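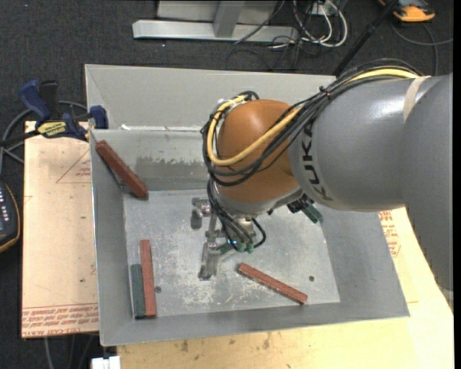

The second swearing-in

The tea had gone cold by the time the second mayor of Girnuvach arrived to take his oath. I know because I was holding a cup of it, pressed on me by a woman at the back of the library who had plainly decided that anybody who had come so far up the valley road must be in need of something hot and a biscuit.

The first mayor had been sworn in that same morning across the square, in the proper council chamber, under the portraits. She is a retired schoolteacher called Nilik, a small, brisk person with a very direct way of looking at you, and she had won the May election by 17 votes. Or she had lost it by two, if you go by the tally her opponent keeps folded in his jacket. The difference comes down to a single box from the upper farms, which reached the counting room with its seal torn, and which has been argued over in every kitchen and at every bus stop in the district ever since.

Her opponent is Hsueh, who ran the grain store for 20 years and still knows most of his customers by the names of their dogs. I had expected to find him bitter and he was nothing of the kind. He shook my hand, asked after my journey, and then spoke for the better part of an hour about the torn seal, stopping only to wave at people he knew through the window.

Both of them have rubber stamps. Both have signed the order for road salt, so the lower villages have been promised two deliveries and, when I visited, had yet to see either. The council clerk, a patient soul who asked me to leave his name out, told me he now files everything in duplicate and goes home early when he can.

Dougal Yule came out from Fetthorpe in the autumn to try to bring the two sides together. He has spent much of his working life settling quarrels of this sort, and he has the slow, comfortable manner of a man who doesn't mind waiting. "They were at school together," he told me over soup. "They'll talk about anything at all except the box." He has held 16 meetings so far, in the end moving them out of both buildings and into the back room of the bakery - neutral ground, and a good deal warmer.

His proposal is a fresh vote in the upper farms alone, with watchers from each camp sleeping beside the box if need be. Nilik says she would accept it if Hsueh hands in his stamp first. Hsueh says much the same about hers.

I walked back down past the square at dusk - there was a light on in the chamber and another in the library - and found my bus already waiting with its engine running. The driver wanted to know which mayor I'd been to see. Both, I said, and he nodded and asked whether either of them had mentioned the salt.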